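Brinari Kickstarter – anyone else pledging?

grullero_fan
Brinari is crowdfunding a 12-part web anime, and the $3000 tier gets you a voice cameo. They're at 1622 backers already. I'm in for the basic disc.

eq_subs
I'd wait. Same producer as Lereo, and that one gave us a trailer and a sticker sheet. Who is doing the key animation? The page doesn't say.

grullero_fan
Lereo was a licensing mess, different thing entirely.

Rivadeneira
Was it? I paid for the 500 page art book and got a PDF in January.
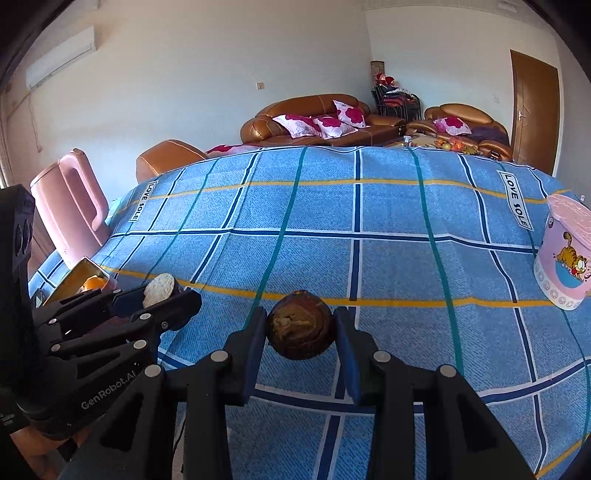
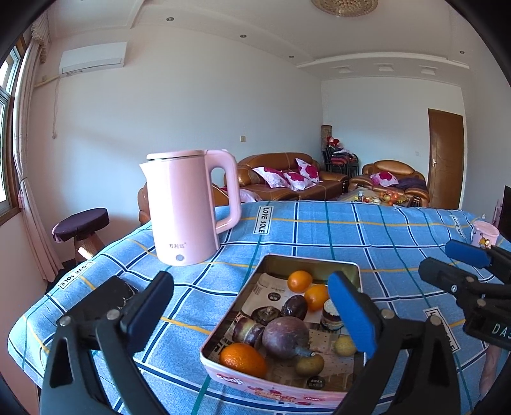
Anyway, I emailed them twice and got the same form letter both times. Now they want money for a bigger show with the same two people on staff. No thanks.

eq_subs
The director is listed as Encarnación Quintana, who did storyboards on one episode of Grullero. One – and it was the recap.

grullero_fan
It was a good recap. You two wouldn't back anything.

Rivadeneira
I'd back a finished pilot. Show me five minutes with sound and I'll pledge tonight.

eq_subs
Same. Until then I'm keeping my card in my wallet.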